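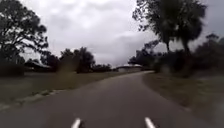

How long does it take to walk the path at Drimirbridge, there and back?

At an ordinary pace it takes me 60 minutes. If I don't stop at the bench it takes 56.

I have been asked that a few times since I mentioned the path in my last post, so I decided to write up the whole walk. I went again on January 18, 2025, mostly to check the things I wasn't sure of. I have lived in Drimirbridge since May and have walked it most weekends, but it's different when you are trying to remember what comes after what.

I start from the small lot off Tehrani Street. Parking is free. There's a machine for tickets but it only applies to the big lot near the ball fields, and I paid for nothing the first two times before I read the sign properly. If the small lot is full, the street is fine on weekends.

The surface is asphalt all the way. This matters to me because my left knee doesn't like gravel, and it matters to Fereshteh Jalali, who I often walk with, because she brings a stroller. The path bends a lot but gently, so you never have a long view of where you are going. I like that. On a straight path I start looking at the far end and thinking about how far away it is.

In the first part there is a strip of mown grass with a low concrete curb between it and the path. The curb is pale and uneven along the edge. I mention it because I have caught my foot on it twice, both times while looking at my phone. With a stroller you want to stay toward the middle. The grass is at its January color now, a dull olive going brown, and it will stay like that until spring. People do cut across it to get to the ball fields, and I have too, but it is soft after rain and I ended up cleaning my shoes with a stick.

The bench is after the second bend. It has a plaque that is too worn to read. I usually sit for four minutes and drink whatever I have with me, which accounts for the difference in the times I gave at the top. On the 18th I had tea in the old Foseo flask, the one with the dent. It keeps tea hot for a morning and I see no reason to replace it.

I counted my steps from the bench to the footbridge because Fereshteh and I had disagreed about it. She said it was over a thousand. I got 567 going out and 461 coming back, so one of those is wrong or I walk faster when I want to get home. I sent her both numbers and she wrote back "so neither." I will do it again some other time when I am not also trying to notice the trees.

About those trees. I don't know their names well. I can tell a pine from something that isn't a pine, and that's where it stops. Aurelia Dumitrescu, who used to live two doors down from me in my old building, knew all of them and would tell you whether you had asked or not. I did not listen enough. I have started borrowing a field guide from the library, but the drawings all show one leaf, very close up, and what I have in front of me is a whole tree from across a lawn.

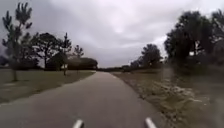 The tall pines are the ones I look for anyway. They are thin, with the needles up in tufts and a lot of space between, and they move more than the other trees when it is windy. The bushier ones hardly move at all. I had hoped for some sun but the cloud was heavy, gray on darker gray with a brighter band low down over the treetops. I wore the Farkik jacket, which is really a rain jacket, over a sweater. That was the right choice. The week before I went out in only the sweater and turned around at the bench.

One thing to watch for is the sand. There are places where sand and dirt come onto the pavement from the side, and the edge of the path gets hard to make out. It's no trouble on foot. A bike with narrow tires might slide a little if you take it fast. I emailed the parks office last fall to ask if they sweep it and got an automatic reply with a number on it. I haven't followed up.

After the footbridge the path goes on for a bit past the back of the school and then ends at the road. You can make it a loop by following the road home, but there is no sidewalk for the first part and I don't recommend it. I turn around at the end and come back the same way. The walk looks different in that direction, enough that I don't mind doing it twice.

Some smaller things people have asked:

Dogs are allowed on a leash. There are bag dispensers at the Tehrani Street end and none at the other end, so take one with you.

The restrooms by the ball fields are locked in the winter. The nearest one otherwise is in the library, and the library closes early on weekends.

There are lamps as far as the bench and none after that. In January I make sure I am back at the bench by four.

I have never found it crowded. Mornings are mostly people with dogs and a few runners. After lunch there are more kids on scooters, and they keep to the part near the lot.

I plan to go again next weekend if the knee is all right. I bought new insoles and have worn them in the house for three days, and so far the left one squeaks. Fereshteh wants to bring a tape measure to settle the footbridge question. I told her it would need to be a very long tape measure. She is looking into it.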